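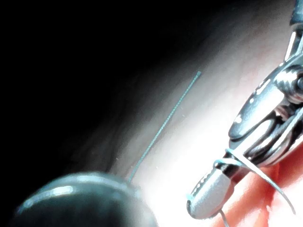
Right jaws with the blue suture looped behind the tip, tail hanging. Straight strand at center.

Home | Bench Notes | Kits | Loaners | Log in
Filed under: Evaluations, Suturing

Sunday, October 11, 2026

Riltilness trial kit, second weekend. Thitima on the console, me on notes and coffee.

The brochure says "effortless knot tying from the first session." Thitima has now had several sessions and would like a word with whoever wrote that. The wrist itself is good. It goes where you ask and holds still when you stop asking, and I can't say the same for the Cletby unit we sent back in July.

Gripes so far:

Looping suture around the jaws is fine. Getting the loop off again takes patience. Thitima's trick is to open a hair, roll the wrist toward the tail, then pull with the other hand. Ketsara just swears at it and gets similar times.

Blue suture shows up nicely on the pale tissue. Over the red patch it still reads, but I want the lights down a notch. The bright band washes out fine detail and I keep losing the specks I'm supposed to be ignoring.

Left tool parks too close to the lens. All I get is a big dark dome in the corner with a strand going in behind it. The manual calls this "an immersive view." Ask Hennessy whether the offset can be changed or whether immersion is mandatory.

Money. The sales sheet claims jaws are good for up to 2,000 grasps, replacement pair $624. The service plan runs 365 days from delivery, and delivery means when the box left Belldale, so ours started ticking while it sat in a depot. Lamduan is arguing. I'd back Lamduan.

The trial lasts 30 days. Kanokwan wants a yes or no before then and has underlined "or no" in her email.

Leaning yes on the arm, no on the plan.

To do: dim the lights, redo the throws with a shorter tail, find the hex key Thongchai put "somewhere obvious."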